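Three mornings in the public gallery

I have finally done it! After years of reading law reports on the train and shouting at television dramas, I took some leave in July and spent three mornings in the public gallery at Roncombe, watching real cases with real people in them. I came home every day with a full notebook and a numb backside, and I would go back tomorrow.

If you've never been, you can simply walk in. I had half convinced myself that you needed a letter or a cousin in the profession. You put your bag through the scanner, look at the list on the wall, choose a courtroom and sit at the back. The usher in mine asked whether I was with either party, I said no, I was just interested, and she pointed me to a seat with a decent view of the witness box.

The first morning

This was all short hearings, and I loved it more than I expected to. I'd pictured speeches. What I got was a judge and two barristers sorting out dates, missing paperwork and who had been sent what. One matter was put off because a phone report hadn't been served, and the judge wanted to know, very politely and about four different ways, why not. The prosecutor didn't know. She went out to ring someone and came back looking as if the someone had been no help at all.

I'd read plenty about disclosure (the duty on the prosecution to hand over material that might help the defence or hurt its own case) but I had never understood how much of a working day it eats. In one case there were 2000 pages of messages between two people, and an argument about whether the defence had been given all of them or only the ones the officer thought mattered. The defence barrister had found a gap of several days in the middle. Everybody agreed there was a gap. The whole argument was over whether anything lay in it, and who should have to go and look.

The second morning

A trial! It had begun before I got there, so I had to piece the story together as I went, a bit like coming into a film late with no one to nudge. As far as I could gather it was a fraud. Money had gone out of a small firm in instalments of £900, always just under the amount that needed a second signature, and the bookkeeper said the owner had told her to do it.

I won't go further into the facts, as I don't think it's my place to put those people on a blog. What I want to write about is the cross-examination, which was the best hour I've spent anywhere this year. The defence barrister hardly raised her voice. She asked the owner when he had first noticed the payments, and he gave a month. She asked him to turn to a page in the bundle. He took an age finding it. Then she asked him to read out the date at the top, and he did, and it was a good while earlier than the month he'd given, and she just said "Thank you" and moved on to something else. No flourish, nothing. I looked at the jury and two of them were writing.

I talked about it for so long that evening that my friend Ourania Zacharopoulos put the phone on the worktop and made her dinner with me on speaker. She did jury service a few years back and couldn't tell me anything about the case, quite rightly, but she did say that the waiting was the thing she remembered most. Hours of it. She read an entire family saga and half of another.

The third morning

Sentencing, and a much heavier mood. I nearly left after the first one. A young man got 300 hours of unpaid work where I think he had been expecting prison, and his mother, who was sitting along the row from me, put her face in her scarf and stayed like that until they'd called the next case.

The judge's remarks were so much fuller than anything that makes it into the papers. He went through the harm, then how much of it was down to the defendant, then everything said on his behalf, then what came off for the guilty plea and why it was that much and no more. You could follow each step. In a newspaper all of that would have been one line with a number in it, and I'd have tutted at the number. I'm going to try to tut less.

I also learnt that you stand when the judge comes in, you stand when the judge goes out, and that if you drop a pen in between, the sound is enormous.

A few things worth knowing before you go

Get there early. The lists change overnight and a courtroom that looked busy can be finished in half an hour. Ask an usher which room has something going on – mine were lovely about it.

Switch your phone off completely. Silent is asking for trouble. Taking photographs or recording is forbidden, and they do mean it.

Don't talk about a case where jurors might hear you, and that includes the queue for the toilets. Don't post about a live trial while it's running either. I waited, and I've still left most of it out.

Take a jumper, even in July. Drink something beforehand and eat a proper breakfast, because you may not want to leave at the interesting bit.

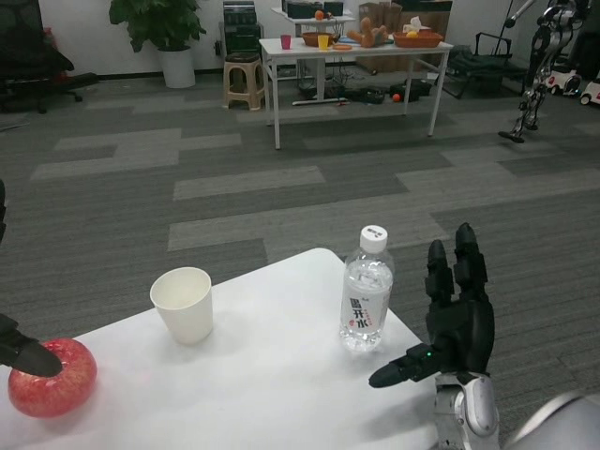

What I'm reading next

I've got the bug now, so the pile has grown. I'm starting with a second-hand textbook on evidence that belonged to someone called Lukian Demchenko, whose name is inside the cover and whose pencil notes are far livelier than the printed text. Beside the chapter on hearsay he has written "NO" and underlined it twice. I'd love to know what became of him.

After that I want to understand appeals properly. Why can some new evidence be heard and some not? Who decides it should have been found the first time? Ivan Marchuk left a long comment under my last post about exactly this and I've been meaning to answer it ever since, so Ivan, it's coming, and I've got a page of questions for you as well.

I'd also like to try a tribunal next, perhaps an employment one. If any of you have sat in on one, tell me what it was like and whether the chairs are any better.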